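Setting a Table for Guests: Notes on a Year of Formal Dinners at Home

16 February 2025

This entry sets out what I have learned from a year of giving sit-down dinners in an ordinary apartment. Several readers wrote after my earlier post on tablecloths and asked for a fuller account, including costs and the order in which I do things. I have tried to answer those letters here.

Background

I began last April. Before that date my guests ate from their laps, with paper napkins, and they were kind enough not to mention it. I had inherited a dining table that seats six with both leaves in, and for four years it held mail. The decision to use it as a table was made on the day the mail slid onto the floor for the second time in a week.

My rule from the start was one dinner each month, with no more than six people at the table and no dish that I had not cooked at least once before. The first two parts of the rule have been kept. The third was broken in the second month with a fish pie, and I do not intend to break it again.

Invitations

Guests are invited two weeks ahead, in writing. A text message counts as writing. The message gives the hour of arrival, the hour at which food will be on the table, and a request for any foods that must be avoided. I found that giving both hours removes most lateness. People who are told only "seven" will come at half past; people who are told "seven, and we sit down at seven forty" come at ten past, which suits everyone.

I do not ask guests to bring anything. If they ask, I tell them bread. One guest brought a loaf so good that I have since bought from the same bakery, Vávra, for every dinner. The bakery closes early, and an order placed the day before is the only safe course.

The Cloth and the Napkins

A white cloth is the traditional choice and I used one for the first three dinners. It showed every drop of beet soup. I then moved to a dark green cotton cloth from Fuvance, bought on sale, and it has been through the wash after each use without fading much. The hem has come loose at one corner. I have pinned it twice and should sew it.

Napkins are another matter. Cloth napkins should be large, and most of those sold in sets are too small to stay on a lap. I cut mine from a plain bedsheet and hemmed them over two evenings. They are not perfectly square. Folded in thirds and laid to the left of the forks, they look entirely correct.

I no longer iron the cloth on a board. The method I prefer is to lay it damp on the table over a folded blanket and iron it where it will be used. The creases from folding disappear and no new ones are made in carrying it.

Plates and Flatware

My plates are from two sets that do not match. One has a thin blue line at the rim and the other is plain. I once believed this had to be corrected, and I spent a good deal of time looking at complete services, some of them priced well beyond reason. In the end I placed the lined plates at the ends and sides in alternation with the plain ones, and the arrangement looks planned.

The flatware is stainless steel and was bought secondhand by weight. The order of placement is the usual one: forks to the left, knife and spoon to the right, blade turned in toward the plate. The dessert spoon goes above the plate only when there is a dessert that requires it. It is a small point, but a guest who sees a spoon laid out will expect pudding, and I have seen the disappointment.

Glasses

I own too many glasses and too few of any one kind. Water is served in short tumblers, and wine in stemmed glasses. I do not keep separate glasses for red and white, and no guest has yet objected.

Storage has been the harder question. Stemmed glasses stored upright on a shelf gather dust in the bowl, and glasses stored upside down pick up the smell of the shelf. A hanging rack under a cabinet is the best answer where there is a cabinet to hang it from. For those without one, small stands that rest on a tabletop can be bought, and some are handsome enough to be left out between dinners.

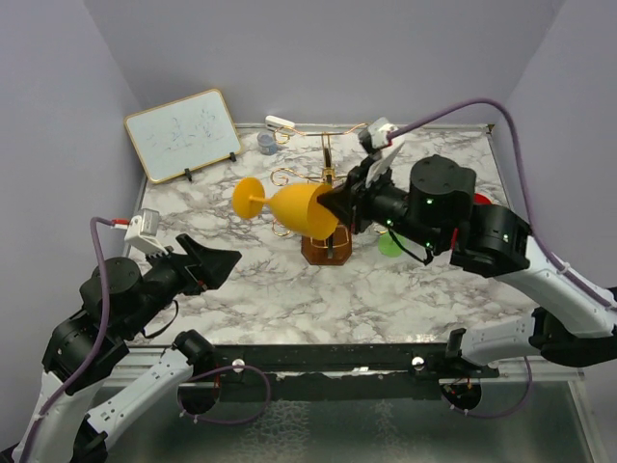 Candles and Light

The ceiling light in my dining room is harsh and cannot be dimmed. I turn it off once the guests are seated and rely on two table lamps placed on the sideboard, with candles on the table itself. Candles must be unscented. A scented candle will compete with the food and will win.

Tall candles should stand high enough, or low enough, that no flame is at eye level. I learned this at the dinner in the third month, when two guests on opposite sides of the table spent the first course leaning around the same candle. I now use short ones in plain holders made by Trender. They burn for the length of a dinner with an inch left over.

The Menu

I serve three courses and I keep them simple. A soup comes first, made the day before. The main course is something that sits in the oven and does not need me, such as braised beef, baked beans with sausage, or a vegetable gratin. The last course is fruit, cheese, or a cake, depending on the time available.

The braise has been served four times. It improves if it is cooked a day early and warmed slowly – a fact that every cookbook states and that I ignored for months. The gratin is the best choice when one guest does not eat meat, and I have stopped making two main dishes. Everyone is given the gratin.

Salt and pepper go on the table in small dishes. I know that some hosts consider this an insult to the cook. I am the cook, and I under-salt.

Costs

Readers asked for figures, and I keep records. The largest single expense of the year was the repair of the table, which had one loose leg and a split leaf. That came to 274 dollars. Six chairs, bought as two lots of three, came to 194 dollars together. Linens, including the green cloth and the sheet for the napkins, came to 128 dollars.

For food and drink I set a limit of 100 dollars for each dinner. I have gone over it twice, both times on account of cheese. Dinners in the cold months cost less, as soup and braised dishes are cheap, and summer dinners cost more than I had planned for. Berries were the chief reason.

Music and Conversation

I play music before the meal and turn it off when we sit. This was not my first practice. For several months I left it on, low, and found that guests raised their voices over it until the room was loud. With the music off, the talk is quieter and goes on longer. After the last course I may turn it on again. My usual choice is a record by Bronance that a neighbor lent me and has not asked to have back.

Seating is arranged in advance but I do not use place cards. I stand behind my own chair and tell people where to sit. Couples are separated. There were complaints the first time, and there have been none since.

Telephones are not forbidden. I considered a basket at the door and decided that it would be rude to adults. Most guests put their phones away when they see the cloth and the candles.

After the Meal

Guests are not permitted to wash dishes. They may carry plates to the kitchen if they insist, and they often do. I scrape and stack that night, wash the glasses by hand before bed, and leave the rest for the morning. The cloth is put to soak at once if there has been wine on it. Cold water and salt will deal with most stains, and the green color hides what remains.

I write down what was served and to whom in a small notebook. It is useful to know that a guest has already had the braise. The same notebook holds a list of things that went wrong, which is longer than the list of menus. Recent entries include "butter too cold," "forgot second bottle in freezer," and "chair no. 4 creaks."

Plans for the Coming Months

The dinners will go on at one each month. I intend to glue chair no. 4, sew the hem of the cloth, and attempt a proper sauce for the fish, though only after a trial on my own time. A reader has asked for the recipe for the beet soup. It will be posted once I have measured the vinegar, which I have always poured straight from the bottle.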